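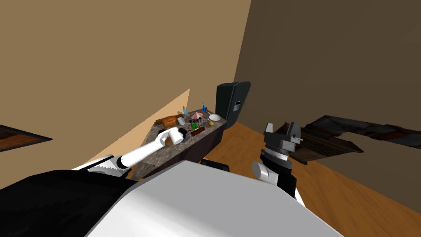

Simulated kitchen counter run, robot's own view. Left gripper holding the white cup, right gripper open.

Limow Two-Finger Gripper, Model 1426
Sold by Gourlay
Part no. 2615
Page updated April 5, 2020

Overview

The Limow is a plain two-finger gripper for people who need to pick up a cup and put it somewhere else. It opens, it closes, and it reports how far it got. If you were hoping for five fingers and a thumb, we stock one of those too, and the people who buy it tend to come back for a Limow.

Try it before you buy it

Every Limow comes with a model for Barkamska, our simulated kitchen, so you can find out what it does to a loaf of bread without buying any bread. The counter is crowded on purpose. There are mugs, bottles, a plate, fruit and a wire dish rack, and the rack has ended more promising demos than any other object in the set. A clear counter flatters every gripper on the market, including ours.

You can mount one model on the left arm and another on the right and run the same task with each. Swapping takes one line in the settings file. The cup does not keep score, but the log does.

Limow or Jireo?

We sell both and get asked this weekly.

Limow: quicker to close, easier to aim, happier with cups, mugs and small bottles. Less happy with plates lying flat, which it tends to push along the counter like a waiter clearing a table he dislikes.

Jireo: wider opening, softer pads, slower. Better on bread and fruit. It needs more room around the object, and on a busy counter that room is usually taken.

If your work is mostly drinkware, get the Limow. If it is mostly groceries, get the Jireo. If it is mostly flat plates, write to us first and we will try to talk you into a suction cup.

What's in the box

Gripper with 3 sets of finger pads
Wrist adapter and screws
Cable, 9 feet
Barkamska model files and the standard counter layout
Printed quick start, which is short enough to read

Please note

Simulated cups are forgiving. Real ones are slippery and have opinions about where their handles go. Start the real gripper at low force and work up - the default in the model is set higher than we would use on anything you drink from.

The pad wear setting is still missing from Barkamska. We expect to add it in September. Until then, simulated pads last forever, and yours won't.

Returns accepted on unmounted units with all pads included.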